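Teaching a Simulated Arm by Remote Control
Student Project Report, Urnora Robotics Unit
August 7, 2026

1. Aim

The project tested whether a block-handling task could be taught to a simulated arm from teleoperated demonstrations alone, with no scripted waypoints. The task was to pick up small coloured blocks from a tabletop, one at a time, in an order chosen by the operator.

2. Setup

The scene was built in the Trokach simulator. The operator drove the gripper with an Allitz hand controller. Translation was mapped one to one at the fingertips, and wrist rotation was scaled down after early trials in July showed overshoot. Joint positions, gripper state and all camera views were logged at 30 Hz. Block positions were randomized at the start of each demonstration.

3. Demonstration procedure

Each demonstration began with the gripper above the table, fingers down. The operator used the outside views for coarse approach and the circular wrist view for final alignment. Demonstrations longer than 900 frames were discarded. We kept 41 for training.

Camera views of the block workspace:
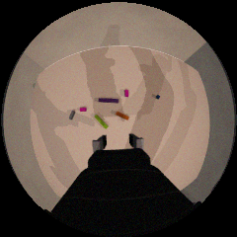
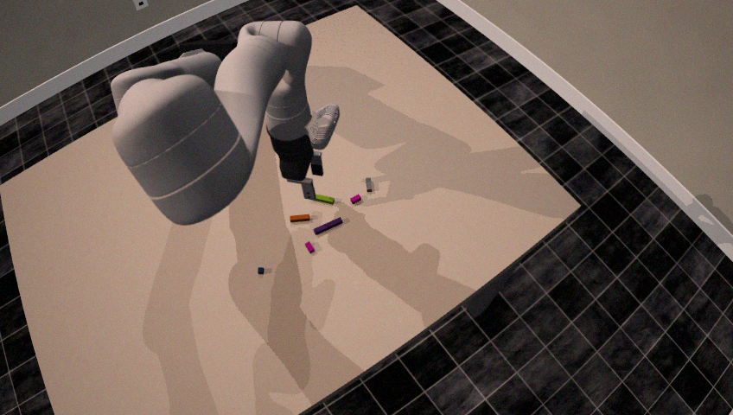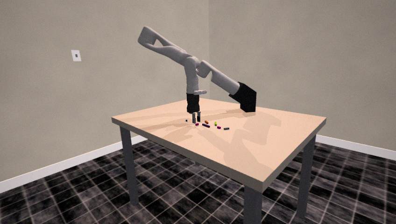 Outside view with the wall corner behind the arm.
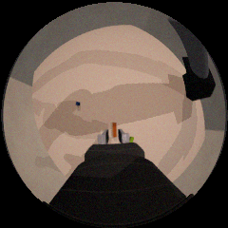
Wrist view, orange block at the fingers.

4. Training

The policy was trained for 4000 steps using the Pacheco imitation library with default settings. Wrist and outside images were resized to a common resolution. No depth data was used.

5. Problems noted

Depth was hard to judge from the wrist view near the table surface. Operators tended to pause before closing the gripper, and the trained policy reproduced the pause. Trimming idle frames reduced this behaviour but also removed some slow corrective motions that should have been kept. A second trimming threshold, applied only when the gripper is open, is still to be tested.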